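Nelly Llanos
Wednesday, March 25, 2026

Back from the Indach open day in Prirnomthorpe. Long thread, typing on the bus, sorry in advance. Question I went in with: can any of these machines do a boring chore yet? A real one. Not a backflip.

1/ Short answer – one and a half chores. Longer answer below.

2/ The one. Shelf facing. Grabner's arm pulls stock forward on a shop shelf so it looks full. Tins, fine. Boxes, fine. 212 items in the hour I stood there and it knocked over two. I worked a corner shop for six years and I have had worse Saturdays.

3/ The half. Wiping a table. Brestura's machine wipes beautifully as long as someone clears the table first. Clearing the table IS the chore. Wiping is the bit you do while thinking about tea.

4/ Asked the Brestura man what happens if there's a mug on it. He said it goes round the mug. So now you have a ring of crumbs with a mug in the middle. My teenage son has the same method and he cost more than they're asking.

5/ What I wanted to see and didn't: anything soft. Bags, cables, bedding. Every stand had hard things with flat bottoms. Cubes! So many cubes. Who has cubes at home

6/ So my own test for this lot, two jobs. Bottles, then a bag of leads. Hands for both.

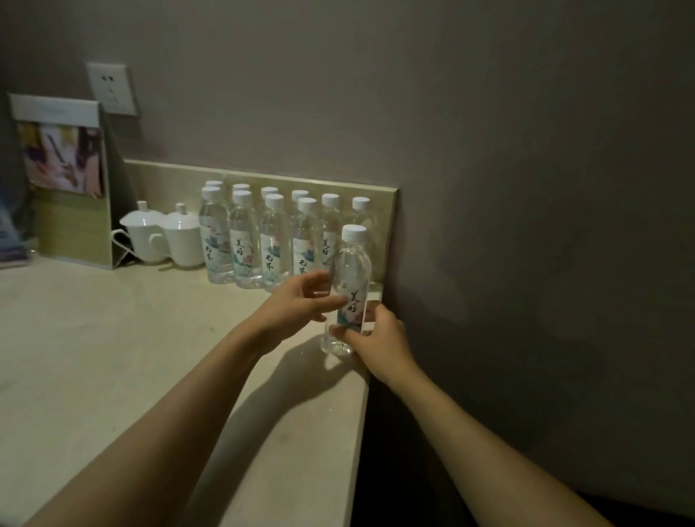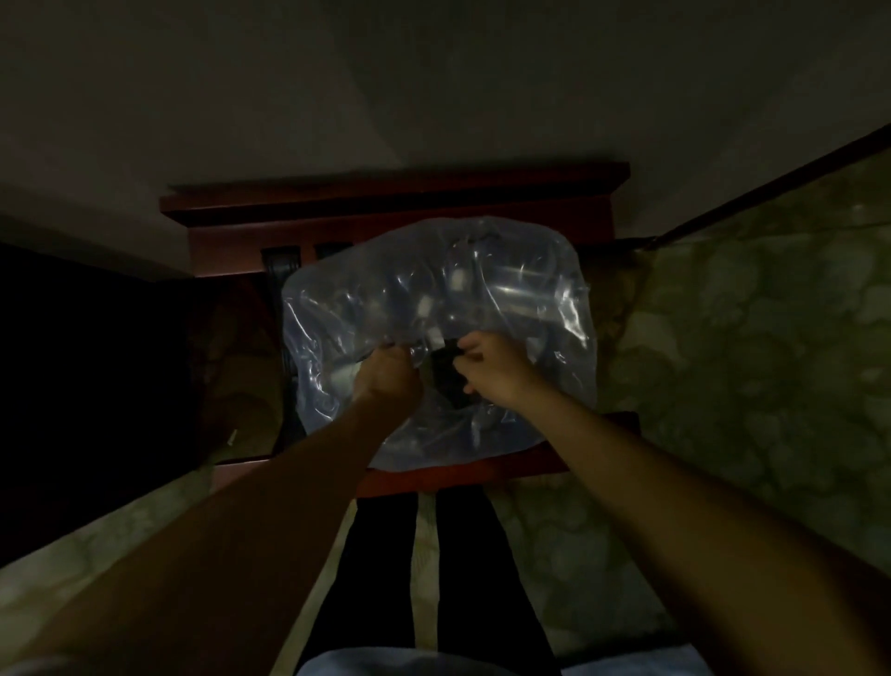
7/ Bottle job first. I'd bet on a machine for this one, today, with money. Same shape every time, stands up on its own, flat counter. Only worry is clear plastic – the Grabner engineer said see-through things still fool their depth sensing, and water in them makes it worse. She'd rather have 300 tins than one row of these.

8/ And the squeeze. Thin bottle, full. Grip too hard and the sides go in, too soft and it slides. You and me don't think about it. Their gripper has one setting for "drinks" apparently, and they were a bit coy about how it was picked.

9/ Right, the bag. No chance. Not this year, I'd say not next. Crinkly see-through plastic with cables looped up inside, and shiny all over so the cameras see mostly glare. Where does the bag stop and the cable start? I have to feel for it half the time.

10/ Also it takes both hands doing different things at once. One holds, other one goes looking. Most of what I saw today had a single arm. The two-armed one at Indach had its left arm switched off "for the demo". Hmm.

11/ Somebody on the Indach stand told me they'd had 117 goes at getting a charger lead out of a carrier bag. How many worked? He laughed and offered me a biscuit. Good biscuit.

12/ To be fair to them. Shop floor is a differnt question from the house. In a shop you can say all bottles go here, all boxes face this way, and the place stays like that until morning. Nobody's house is like that. Mine isn't like that between breakfast and half eight.

13/ Cost. Grabner wouldn't give a sale price, only rental, and it's almost 200 a week for the shelf arm. For a big shop doing nights, maybe. For the shop I used to work in, no, that's most of a person's evening shifts and the person can also do the till and sign for the milk.

14/ A few of you asking was it noisy. Yes. Like a fridge with opinions. The wiping one was quieter than the shelf one.

15/ Someone asked about stairs. There was one step in the whole hall and they'd put a plant in front of it.

16/ They're running another open day in May and I've asked for a go with my own stuff. Taking: a carrier bag, a duvet cover, one of those nets oranges come in. If anyone has a nastier object please say. Must fit in a rucksack. No live animals, Dad.

17/ My stop. Will answer replies tonight once the washing's out, which I'll be hanging up myslef.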